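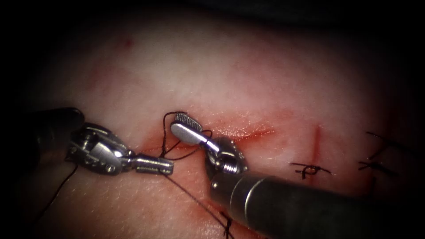 図3 淡いピンクの組織パッドと黒い糸の結び目

サイト内検索 キーワードを入力 検索

3. 戦記・回想録の登録(Skollus 目録ツール)

従軍記、部隊史、捕虜の手記など、戦争関係の古書をSkollusに入れるときの手順。一般書の登録は2章。写真集と地図は別の章なのでそちらへ。

3-1 登録前の準備

1. Drasisのアカウントでログイン。店舗コードは「Perevbridge」を選択。空欄だと保存時にはじかれる。
2. 画面右上の「作業中の棚」を「戦記」に切り替え。前の人の設定が残っていることが多い。必ず確認。
3. 本を手元に。奥付、見返し、カバー袖の順に見ておく。

注:複数冊を一度に登録する「まとめ入力」は戦記では使わない。著者欄と部隊欄がずれる不具合、まだ直っていません。

3-2 書誌の入力

1. 「新規」→「図書」→「戦記・回想録」。
2. 書名は標題紙のとおり。カバーと標題紙で違う場合は標題紙優先、カバーの方は「別書名」へ。
3. 著者名。階級は入れない。「元陸軍中尉」などは注記欄。聞き書きの本は、語り手を著者、書いた人を編者に。
4. 出版社と刊行年。私家版は出版社欄に「私家版」とだけ入力。発行者の個人名や住所は公開画面に出てしまうので入れないこと。
5. 「対象時期」は西暦で、開始と終了を半角ハイフンでつなぐ。本文が戦後の抑留や復員まで及んでいれば、終了年もそこまで延ばす。
6. 「戦域」を一覧から選択。3つまで。それ以上またがる本は「広域」。
7. 「部隊」は本文の表記のまま。通称号しか書いてない場合は通称号で可。推測で師団名を補わない。

注:戦域一覧の地名は現在の呼び方と当時の呼び方が混ざっています。両方で検索が効くので、どちらを選んでもOK。一覧にない地名はFongchan Phuthongまで。勝手に追加しないでください。

3-3 内容紹介の書き方

紹介文は1000字以内。超えた分は保存時に黙って切れる。警告なし。先にメモ帳などで書いて貼り付けるのが安全。

1. 一行目に、誰が、どこで、いつ、の話か。
2. 次に、類書と違うところ。停戦後の駐屯の話が長い、補給係の視点、など具体的に。
3. 帯や他店の紹介文を写さない。引用するなら出典を明記。
4. 末尾に状態。書き込み、蔵書印、地図の欠けなど。

注意:折込地図の有無は必ず広げて確認。目次に「付図」とあって現物がないと返品になりやすい。見つからないときは「付図欠」と入力。「地図なし」だともともと付いていない本とと区別がつかない。

注意:手紙、写真、軍隊手帳などが挟まっていた場合は作業を止める。本と一緒に出品しない。封筒に入れて管理番号を書き、Nisreen Bitarへ。

3-4 価格と公開

1. 「価格」に税込で入力。カンマなし。
2. 署名本は「署名」にチェック。献呈先の名前は公開欄に書かない。
3. 「下書き保存」を押す。この時点ではまだ店頭サイトに出ません。
4. プレビューで改行と旧字を確認。化けていたら文字コードをUTF-8にして貼り直し。
5. 「公開」を押す。反映は毎時0分。急ぎのときは「即時反映」、ただし営業時間中は重くなるので避ける。

公開から90日動きがない本は自動で「見直し」一覧に入る。値下げは自動ではかからない。担当が見て判断。

3-5 うまくいかないとき

・「重複の可能性」と出る
 同じ本の版違いがほとんど。刷ではなく版を見る。版が違えば「別の版として登録」。同じ版なら既存の書誌に在庫を足す。

・書誌取込で何も出てこない
 古い私家版や戦友会の会誌はまず出ない。Mahawongの外部目録に切り替えて再検索。それでもなければ手入力。

・戦域が保存されない
 選択したあと「決定」を押していない可能性大。欄の外をクリックしただけでは入りません。

・パスワードを3回間違えた
 ロックされる。解除はNipon Ongartへ。自分で再発行しても解除にはならいので注意。

次章:4. 写真集・地図の登録

最終更新:5月
お問い合わせ | 利用規約 | ページの先頭へ戻る
© Perevbridge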